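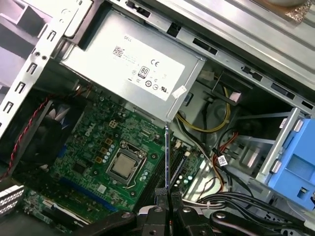
Rule one in the Mostlow handbook says you talk to the arm before it moves. You don't have to be clever about it, you just say what it's going to do, out loud, so anyone with a hand in the case can take it back out. I'd been there since February and I felt like an idiot every single time.

"Going in by the memory," I said.

"By the memory what?" said Menaka Khan, not looking up from her clipboard. Menaka wrote the handbook. All 50 pages of it! She wrote it after Cemberg, and she won't discuss Cemberg.

"By the memory, slow, nothing touched without a call."

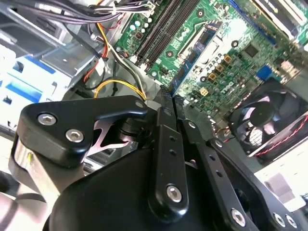 She nodded, so I breathed again. We had an audit coming from Plimmont in the morning, and Iason Kouris had bet me lunch that I'd fail on rule 13. Rule 13 is the one where you stop the arm, take both hands off the controls and name every cable that could snag before you go a hair closer. Iason skips it. He's fast and he's funny and he has been written up for it — twice, I think, or maybe twice that I know about.

"Thirteen," Menaka said.

I took my hands off. My mouth went dry, which is silly, it was only an old desktop.

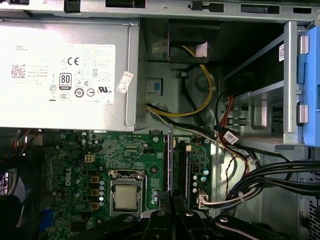 The trick with thirteen is to pick a corner and go from there, or you'll say the same wire three times and miss the one that gets you. I started at the power supply. Yellow and black bundle, coming down past it. Then the red and black one looping inside the drive cage, then the thick black bunch, and I thought I was finished and I very nearly said so.

"And?" said Menaka.

I looked again. "Thin twisted one. Red and black, hanging off the big bunch."

She wrote something down, and it took her ages.

"Tell Iason you like soup," she said, and went to put the kettle on.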